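Rafia Rind rings me back at 8 in the morning, her time, and the first thing she wants to know is whether I've had breakfast. I have (toast, if you're asking). She's already got a batch of dough resting on the bench, so she puts me on speaker and we get stuck in.

Rafia runs Drastari, the little bakery on the corner that used to be a shoe repair shop, and if you've ever queued for her cardamom buns you'll know why I've been pestering her for a chat. She learned to bake from her aunt, then spent two years on night shift at Qureshi, a much bigger place across town. "I loved the people and I hated the bus home," she says. "Everyone else was dressed for work and I had flour in my ears." 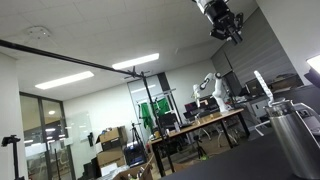 So what makes a good cardamom bun? "Fresh pods, and grind them yourself," Rafia says. "The stuff in the jar has been sitting there since your mum bought it."

She's just as firm about butter – real, soft, and more than you think. I confess I've been using margarine at home and there's a long silence on the line. "We'll pretend I didn't hear that," she says, and then she laughs for ages.

Her business partner, Wendell Okafor, looks after the sourdough and the coffee. They argued over the opening hours for weeks. He wanted 5 o'clock, she wanted a life, and they settled on seven. "Wendell still turns up at five," she says. "He likes having the radio to himself."

In October they're adding a rye loaf with caraway, plus a plum cake I've already been promised a slice of. I ask if there'll be a second shop one day and she groans. "Ask me when I've slept!" Then the timer goes off, and she's away to shape the buns.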